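Trolitz desktop arm with two-finger gripper: my review
By Ehsan Ghauri

I bought this kit in September for 400 dollars, cable set included. My interest was simple picking of small objects inside a clear enclosure.
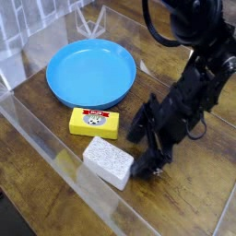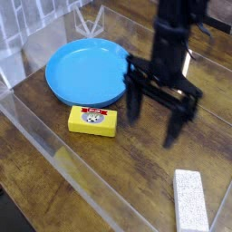 Assembly took me one long evening. The manual is 51 pages and the drawings are good, but the chapter on calibration is too short and I had to read it three times. The gripper is the best part of the kit. The software is slower than I would like, and it forgets my saved positions after each update. Four stars from me.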